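New year, same two arms

6 January 2022

So the break is over and I'm back at the bench with Ploto, which is what I call my two-armed cell (the arms came from Liledura, the enclosure I put together myself). I left it switched off for most of December and I was a bit nervous about powering it up again.

First job was cables. I went through every zip tie on the white links and replaced the ones that had gone brittle – 24 of them, which used up the last of the bag. The purple cable needs a generous loop on the outside of each arm. I ran it too tight last summer and the left wrist dropped out every time it reached for the back wall. Never again!

Then zeroing. I park both arms, run the homing script, and check each joint against the numbers in my notebook. The right elbow was off by 33 encoder ticks, so I loosened the base clamp, reseated it on its rail and ran it all again. Second time it came up fine and I had a sandwich.

After that I put the usual things back on the floor: two lidded canisters, two sauce bottles, and the wire basket in the back corner with the pump bottle in it. The foam panel between the mounting slots could do with replacing, it's pretty creased by now. Next up is grip force on the left side.

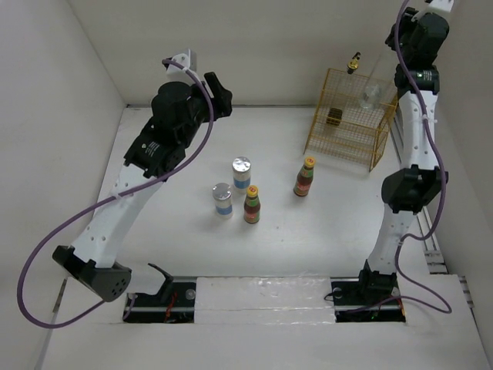
Beditz wrote in the comments that homing with the gripper motors already warm gives steadier numbers, and wanted to know whether I'd tried it on the right elbow before touching the clamp.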